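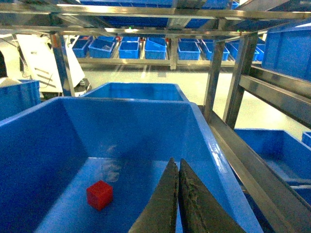
A demonstration always works on the day, one reader of the first edition wrote to us, so what can a student learn by standing behind a rope and watching it? The objection is fair and this chapter is built around it. A demonstration is run under conditions chosen by the people giving it. The parts are known, the lighting is set, and the operator has run the task many times. A student who comes away with only the result has learned little. A student who has recorded the conditions has learned a good deal, including what the result does not cover.

Chapter 12
Site Visits and Demonstrations

Earlier chapters treated the gripper, the sensor and the motion plan as separate subjects. On a working floor they are met together, usually for a short time and from a fixed viewing position. This chapter gives a method for observing a robot cell during an open day, for asking useful questions of the host, and for writing up the visit in a form that another engineer can use.

After working through the chapter you should be able to:

Prepare an observation sheet before a visit.
Separate what was seen from what was stated by the host.
Divide a pick-and-place cycle into phases and time each one.
Identify the conditions under which a demonstrated task was carried out.
Write a visit report of two pages or less.

Terms introduced in this chapter: cell, cycle, phase, approach, dwell, intervention, staged condition, stated claim.

12.1 The Skunwood visit

The running case is an open day held in January at the Tulberg test hall in Skunwood. Tulberg builds handling equipment for small-parts storage. Visitors were taken through the hall in groups, and each group spent 29 minutes at the bin-picking cell, including the safety talk. The whole program, with the closing discussion, took almost 2 hours.

The task at the cell was simple to state. A single object lies in an open bin. The arm lowers a two-finger gripper into the bin, closes on the object, lifts it clear of the rim and sets it down at a second location. The test object in the opening figure is a small red cube with slightly rounded edges, lying on the flat floor of a blue plastic bin. The gripper fingers are over the bin to the right of the cube and have not yet touched it. The view is from the camera at the gripper, and the same kind of view was shown to visitors on a monitor next to the viewing line.

Two features of this setup matter for the rest of the chapter. First, a red object on a blue background is easy to separate by color. A vision system that succeeds here has not been tested on a blue object in the same bin, or on clear film, or on a part with a mirror finish. Second, the object lies alone. Nothing overlaps it, and no neighboring part can be disturbed when the fingers close. Both are staged conditions in the sense of Section 12.4. Neither one is a fault. A first demonstration is normally arranged this way, and the observer's job is to write it down.

Glossy bin walls are worth a separate note. In the figure the right wall of the bin carries a bright reflection along its rim and upper surface. A reflection of this kind can shift as the camera moves, and it may be read by a simple threshold method as an edge or as a pale object. Students should record the position of bright reflections as seen from the wrist camera if such a view is available. From the viewing line the same bin may look evenly lit.

12.2 Before the visit

Preparation takes longer than the visit itself. At least one week ahead, ask the host for the name of the task, the type of gripper, the kind of part to be handled and the rules on photography. Hosts differ in how much they will release. Tulberg sent a floor sketch and a one-page summary of Utetti, the control software used at the cell, and declined to send cycle data. A refusal of this kind should be noted in the report without comment.

From the material received, draw up an observation sheet. The Appiah sheet, printed at the end of the chapter and used in all of the exercises, has 14 lines. It is deliberately short. Observers given a longer form tend to look at the form and miss the cycle. Leave the right-hand column blank for times and fill it in on site.

Decide in advance who in the group will watch what. One student times the cycle. A second watches the gripper and the part only. A third watches the operator and keeps a record of every intervention, however small. A hand on the pendant between cycles is an intervention. So is a bin nudged back into line.

12.3 Phases of the cycle

A pick-and-place cycle is divided here into five phases: locate, approach, grasp, transfer and release. The boundary between locate and approach is the first arm motion toward the part. The boundary between approach and grasp is the first motion of the fingers toward each other with the part between them. The remaining boundaries are the moment the part leaves the bin floor and the moment it comes to rest at the second location.

The approach phase deserves the closest attention during bin work. The bin wall limits the angles at which the fingers can enter, and a part close to the wall may leave no room for the outer finger. Tall, tapering fingers such as those in the opening figure give some relief, as the tips need less clearance than the base. They do not remove the limit. When the host moves the part between cycles, mark each position on a plan sketch of the bin. If the corners are never used, the sketch will show it.

Dwell is any period in which the arm is still between the start and the end of a cycle. Dwell before the approach often means that the vision system is at work - but it can also mean a network delay, a safety check or a programmed pause put in for the audience. The observer cannot tell these apart by eye. Record the dwell, then ask.

12.4 Staged conditions and stated claims

Each entry in the report belongs to one of two classes. An observation is something a member of the group saw or timed. A stated claim is something the host said. At Skunwood the group was told that the cell could run without supervision through a full shift. No shift was observed, so the sentence goes into the report as a stated claim, with the time at which it was made.

Staged conditions are recorded as observations. The usual ones are part color, part count, part position, bin finish, lighting and floor traffic. For each, write the condition as seen and then the question it leaves open. Keep the question specific. "Would it work in practice?" cannot be answered by the host in any useful way. "Has the same routine been run with parts touching the bin wall?" can be answered, and the answer can be checked on a later visit.

Before reading further, take one sheet and fill in the lines for part, bin and gripper from the opening figure alone. Leave every line blank that the figure does not support, including the cycle time and the drop location. The completed sheet will be needed in Section 12.5, where it is compared with one made from the viewing line.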